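Istton Garment Care Terms
Data card and README

A table of care instructions and storage notes for everyday clothing, compiled from sewn-in labels and shop tickets. Release 3. Plain CSV, UTF-8, one row per garment. 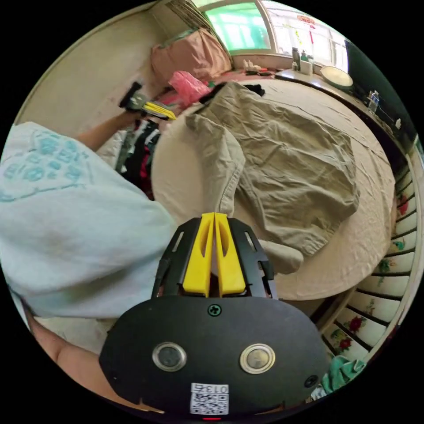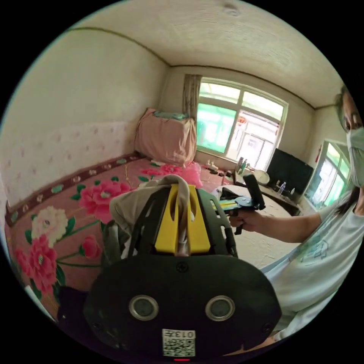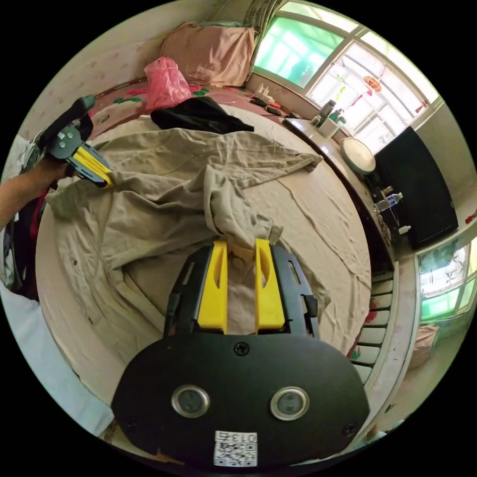
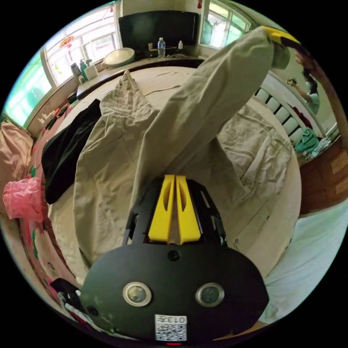

Fig. 1. Garment handling indoors. The khaki garment in the third and fourth pictures falls under category OUTER.

Contents

garments.csv: 670 rows, the main table
fibers.csv: fiber names and their accepted spellings
symbols.csv: care symbol codes and plain-text equivalents
shops.csv: source codes
CHANGES.txt: differences between releases

Sources

Rows come from three places. Paralis is an alterations shop and supplied most of the outerwear. Agbeko is a secondhand store; its rows cover shirts, knitwear and trousers. Pornico is a laundry service and supplied ticket text where the sewn-in label was missing or could not be read. The source column holds P, A or L (L for laundry, to avoid two sources starting with P).

Labels were typed by hand. Each label was typed twice and the two versions compared. Where they differed, the label was checked again and the corrected text kept. The two original versions are not distributed.

Columns in garments.csv

id: integer, stable across releases. Deleted ids are not reused.
category: OUTER, TOP, KNIT, BOTTOM, DRESS, OTHER
fiber_main: fiber with the highest stated percentage
fiber_pct: percentage of fiber_main, integer. Empty if the label gives none.
lining: Y, N or U (unknown)
wash_max_c: highest stated wash temperature in Celsius. 0 means do not wash. Empty means not stated.
bleach: Y, N, O (oxygen bleach only) or empty
dry: code from symbols.csv
iron: number of dots, 0 to 3. 0 means do not iron.
pro_clean: code from symbols.csv
store: HANG, FOLD or FLAT
label_text: full text as typed, line breaks replaced by a vertical bar
source: P, A or L

The value 0 and the empty value mean different things in wash_max_c and iron. Some spreadsheet programs show empty cells as 0 after a sum or a pivot. Check this before computing averages.

The store column

This column is not taken from labels. It was assigned with the following rules, applied in order; the first match wins.

1. KNIT with fiber_main wool, cashmere or alpaca: FLAT
2. Any other KNIT: FOLD
3. OUTER: HANG
4. DRESS with lining Y: HANG
5. BOTTOM with fiber_main wool: HANG
6. Everything else: FOLD

Rule 3 covers raincoats, trench coats and padded jackets alike. Padded jackets were FOLD in release 1.

Known problems

Roughly 300 rows have an empty fiber_pct. Most are from source L, where tickets list the fiber name only.

Polyamide and nylon are both mapped to polyamide. Elastane, spandex and Lycra are mapped to elastane. The original wording is kept in label_text.

There are 9 rows in which the wash symbol and the written instructions disagree, for example a hand wash symbol printed next to "dry clean only". The columns follow the symbol. The ids are listed at the end of CHANGES.txt.

Labels in languages other than English were typed as printed and not translated. Accents are preserved.

The set has more outerwear than a typical closet would. Do not use category counts as an estimate of what people own.

Loading

The separator is a comma and text fields are in double quotes. Double quotes inside label_text are doubled. The first line is the header. Read id as an integer and all other columns as text, then convert wash_max_c, fiber_pct and iron after handling empty values.

Changes in release 3

Added the lining column.
Split bleach N into N and O.
Removed duplicate rows from source A.
Corrected dry codes for tumble dry low, which had been entered as tumble dry normal.

The next release is planned for January and will add a column for country of manufacture where the label states it.

Corrections

Send the id, the column name and the proposed value. Include the label text if the correction concerns a fiber or a temperature. Corrections to the store column should name the rule that gives the wrong result.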